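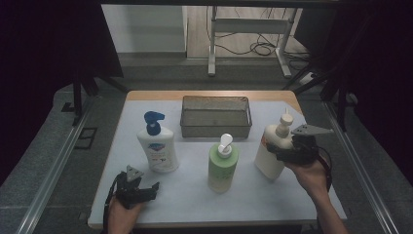
Three bottles and the basket, on the blue-gray sheet.

So the basket was my idea, and I'd like that on the record before my sister tells it her way at Christmas.

When Uncle Gervásio went into the home over in Plamine, he left us the guesthouse in Billville, and along with the guesthouse he left us 33 pages of instructions. Gervásio Quintana had run that place for 22 years and he had opinions about everything you could set down on a flat surface. Towels had a page. The toast rack had a page and a half. And soap — well, soap got a whole chapter, typed, with the heading underlined by hand in green ink.

"Guests do not want a bottle," it began. "Guests want to be welcomed by a bottle."

I read that out loud to Pugh, who is the cat, and then to my sister Silura, who is less patient.

"Put them in something," she said. She was up a ladder painting the hallway ceiling and wasn't really listening. "Put them in a basket and leave me alone."

I had a basket! It was dark gray wire mesh, low on the sides, and I'd bought it for letters back when I thought we'd get letters. I threw one of the pale sheets over the table so I wouldn't drip on the wood, set the basket toward the back, and went around the house collecting soap like I was picking fruit. The white bottle with the dark blue pump came from the downstairs bathroom. The light green one had been living by the kitchen sink since before we got there, and whatever its label used to say, I couldn't read a word of it. The other white one, with the bit of orange on it, was under the stairs next to the paint thinner, and I have no idea what that says about my uncle.

Then I started moving them around, and that's where my afternoon went.

Tall one at the back, obviously. Except then it looked like a teacher with two kids on a field trip. Tall one on the left was better, but its nozzle pointed right at the green bottle, like it was accusing it of something. I tried the green one in the middle. I tried it at the end. I took everything out and started over with the orange label facing forward, then thought that looked pushy and turned it again. Pugh got up on the chair to watch and then got down.

The chapter didn't help. "Spouts should agree," it said, near the bottom of the second page. Agree on what?

At four o'clock I called him. It takes forever to get through to that place, and they put you on hold with the same piano tune, over and over, and when he finally came on he sounded like he'd been waiting by the phone.

"Which bathroom?" he said. No hello.

"Upstairs. The one with the round window."

"Ah." I could hear him thinking. There was a television going behind him, some cooking show. "And what have you got?"

I told him. He made me go through them in order, left to right, including the pumps. When I got to the green one he stopped me.

"That's still there?"

"It's still full."

"Your aunt bought that," he said, and then for a while I just got the cooking show, somebody talking about onions. "Put it in front. Never mind the spouts."

So I put it in front. I carried the basket upstairs past Silura's ladder, very slowly, with all three of them clinking against the mesh, and she looked down with paint in her hair and asked if I'd been doing soap this entire time.

I said there was a chapter.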